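Slots, please, and keep the bins

I have an opinion about cardboard and I have been told to write it down instead of saying it over lunch again. So. Small packets should stand up. In slots. Not in a bin, not in a bowl, not in the drawer with the takeout menus.

I came to this late. For years I ran the supply shelf at Skalbridge the way everybody runs one, which is a row of plastic tubs and a marker. Tea in one, sugar in the next, the little snack packs in the big one on the end. Looks tidy from the door. Then you want the one with ginger and you're in up to the wrist, and whatever was on the bottom in May is still on the bottom, getting flat.

A tub hides things. That's my whole complaint really. The top layer gets used and refilled and used, and the bottom layer turns into geology. When we finally emptied ours out we threw away 54 packets, all past date, all paid for by us. I was embarassed. I was the one who'd been ordering more.

Cardboard organizers cost next to nothing. Ours came flat, went together in a few minutes, no tools. Rows of narrow compartments, packets on edge, done. They sit right out on the table where people work, next to the laptops and the cables, and that matters more than I expected. Put the good stuff in a cupboard and people forget it. Put it where they sit and they see what's there and what's running low.

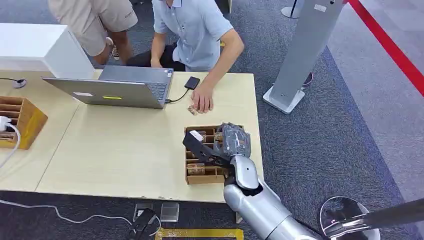
The case against, such as it is

I've heard the objections. Some are fair.

They take up table. Yes. Two organizers is a real chunk of a table and if you need to spread out paper you will be annoyed. I am annoyed, some days. Still better than getting up to dig.

They're ugly. Brown box full of brown packets, sure. A friend bought a bamboo one from a shop called Evard and it is very handsome, and the compartments are so wide that everything slumps over sideways. Pretty tub, basically. Narrow is the point. If a packet can lie down it will.

They wear out. Also true – the front edge goes soft first, where hands rub it. Then you fold up a new one. I'd rather replace cardboard once a year than scrub sticky plastic every month.

And the one I get most: filling them is slow. One packet at a time, right way up, right row. Pouring a carton into a tub takes two seconds and you walk off. I know. But the slow part is when you look at what you have. You notice the torn one. You notice you own way too much of the same thing and none of the other. Pouring tells you nothing, it just moves teh pile from one box to a different box.

Crinkly wrappers are the hard case, I'll give the tub people that. Anything puffy with air in it fights the slot, springs back out, leans on its neighbor. My answer is don't force it. Puffy things can have a bin. One bin. Shallow, where you can see the bottom.

So that's the rule at our place now. Flat goes in slots, puffy goes in the shallow bin, and nothing gets poured. Labels optional, I've stopped bothering. If the packet is standing up you can read the packet.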